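Prorar Club Scoring Guide
Section 4: Setting up the match-day tablet

Read this section before the first home match of the season. It applies to football (soccer) clubs using the Prorar scoring app with a Trumelent wall scoreboard. Clubs that still run the older hand controller should go to section 7.

Before you start

The scoreboard must be switched on at the wall and showing the clock face. If it shows dashes, leave it for a minute and check again. The tablet should be charged and signed in with the club login, not a personal one. Results entered under a personal login do not go to the league table.

Pairing the tablet

1. Open the Prorar app and tap Ground.
2. Choose your ground from the list. If you share a ground, pick the entry with your own club's name.
3. Tap Find scoreboard.
4. Enter the code printed on the sticker inside the scoreboard door.
5. Wait for the colon on the clock to flash twice, then tap Done.

Note: Only one tablet can control the scoreboard at a time. A second tablet can follow the match but its score buttons will be greyed out.

Entering the teams

6. Tap New match and select the fixture. Fixtures are loaded from the league each night, so a match moved on the same day has to be typed in by hand.
7. Check the home and away colours. If they clash, change the away colour here and tell the referee which one you used.
8. Enter the starting players and substitutes from the team sheet. Shirt numbers can be changed until kick-off.
9. Set the length of each half. Junior grades do not fill this in for you.
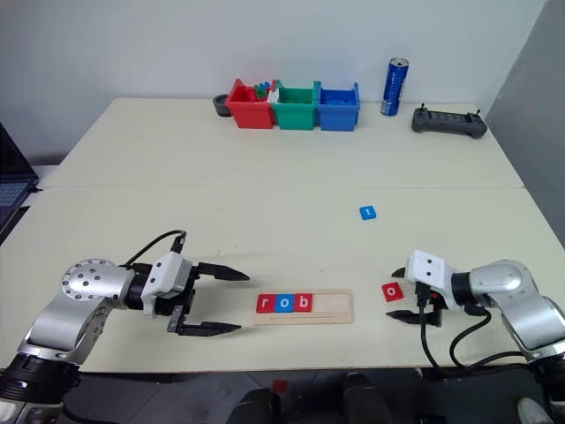
10. Tap Save. The team names should appear on the scoreboard. Long names are shortened, and you can edit the short form under Club details.

During the match

Start the clock on the referee's whistle. The clock counts up and does not stop for injuries. To record a goal, tap the team and then the scorer. If you missed the shirt number, tap Unknown and fill it in at half-time.

To remove a goal that has been disallowed, hold the score until Undo appears. Do not add a goal to the other side to even things up, as both will be counted in the season totals.

Caution: Do not close the app at half-time. Lock the screen instead. Closing the app ends the pairing and you will need to start again from step 3.

Caution: The scoreboard door must be shut and latched while the power is on. Keep players and spectators clear of the cable.

After full time

Tap End match, check the score with the referee and tap Send. A match that has not been sent stays on the tablet, which holds up to 700 matches.

Last revised August 2024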